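Apuntes de Técnicas de cocina I
Unidad 4: Salsas emulsionadas y salsas ligadas
Profesor: Darragh Corrigan
Escuela de hostelería Multon, sede de Nunville

Estos apuntes acompañan las clases prácticas de noviembre. No sustituyen el manual, pero el examen de la unidad se prepara principalmente con ellos. Ruego leerlos antes de entrar en la cocina.

4.1 Qué entendemos por emulsión

Una emulsión es la mezcla de dos líquidos que por su naturaleza no se unen, por ejemplo el aceite y el agua. Uno de los dos queda repartido en gotas muy pequeñas dentro del otro. En la mayonesa, las gotas son de aceite y el medio es el agua que aportan la yema y el vinagre o el limón. En la mantequilla sucede al revés: es la grasa la que encierra las gotas de agua.

Para que la mezcla dure hace falta un emulsionante. En la yema de huevo lo tenemos en forma de lecitina. La mostaza también ayuda, aunque su efecto es menor. Una vinagreta sin mostaza es una emulsión temporal y se separa a los pocos minutos, por lo cual se bate otra vez en el momento de servir.

4.2 Mayonesa

Para la práctica, cada pareja trabaja con una yema, una cucharadita de mostaza, un poco de vinagre, sal y 139 gramos de aceite de girasol. Sé que la cantidad parece extraña. Procede de convertir la ficha antigua de la escuela y la he dejado así para que todas las parejas partan del mismo peso y podamos comparar las texturas.

Los ingredientes deben estar a la misma temperatura. Se mezclan primero la yema, la mostaza, la sal y el vinagre. El aceite entra gota a gota al principio, y en hilo fino cuando la salsa ya ha tomado cuerpo. El error más frecuente de los alumnos es pasar demasiado pronto del goteo al hilo.

Si la salsa se corta, no se tira. Se pone una cucharada de agua tibia en un bol limpio y se incorpora la salsa cortada muy despacio, batiendo siempre. Cuando esto no es suficiente, se empieza de nuevo con otra yema.

En la cocina de la escuela usamos yema pasteurizada para toda mayonesa que se sirve al público. En las pruebas de clase también.

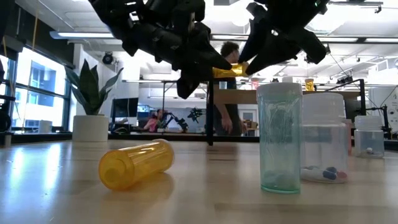 Última modificación de esta página: noviembre, 18:40 h

4.3 Salsa holandesa

La holandesa es una emulsión caliente y por esta razón es más delicada. Las yemas se montan al baño maría con una cucharada de agua hasta que el batidor deja un surco en el fondo. Después se añade la mantequilla clarificada, fuera del fuego o con un fuego muy bajo.

La temperatura de la salsa debe mantenerse cerca de los 60 grados. Si sube demasiado, la yema cuaja y aparecen granos que ya no se pueden deshacer. Si baja mucho, la mantequilla se endurece y la salsa pierde brillo. Utilicen el termómetro de sonda y no el dedo, aunque vean a otros cocineros hacerlo.

El limón se pone al final. Personalmente prefiero poco, pero la receta admite más si la salsa acompaña espárragos o pescado graso.

4.4 Salsas ligadas con roux

El roux se prepara con partes iguales, en peso, de mantequilla y harina. Distinguimos tres grados de cocción: blanco, rubio y oscuro. Cuanto más se tuesta la harina, más sabor tiene y menos espesa. Esto último se olvida con frecuencia, y el resultado es una salsa española demasiado líquida.

Para una bechamel de napar calculamos 60 gramos de harina por litro de leche. Para croquetas la cantidad es aproximadamente el doble, y la veremos en la unidad siguiente. La leche se vierte poco a poco - caliente o fría, las dos escuelas existen - y se cuece a fuego suave sin dejar de remover, con atención especial a las esquinas del cazo, donde la harina se pega.

La olla grande de la cocina central hace tandas de 2000 mililitros. No la llenen más, porque la bechamel sube al hervir.

4.5 Trabajo para entregar

Cada pareja presenta una ficha técnica de una salsa derivada, a elegir entre tártara, bearnesa, Mornay y Nantua. La ficha debe incluir ingredientes en gramos, orden de elaboración, temperatura de servicio y conservación. Extensión máxima: 6 páginas, con la portada incluida. Las fichas copiadas de internet se reconocen muy fácilmente y no se corrigen.

Quien haga la bearnesa debe pedir el estragón con antelación en el economato, y quien haga la Mornay puede usar el queso Nusetti que queda en la cámara 2.

4.6 Lecturas

Cuaderno Nicholas de salsas básicas, capítulos 2 y 3 (hay dos ejemplares en la biblioteca, uno sin tapas).
Fichas de la unidad 3, fondos claros y oscuros. Son necesarias para entender la velouté, que se pregunta en el examen aunque no la cocinemos en clase.

Las dudas se pueden plantear al terminar la práctica o por el correo de la asignatura.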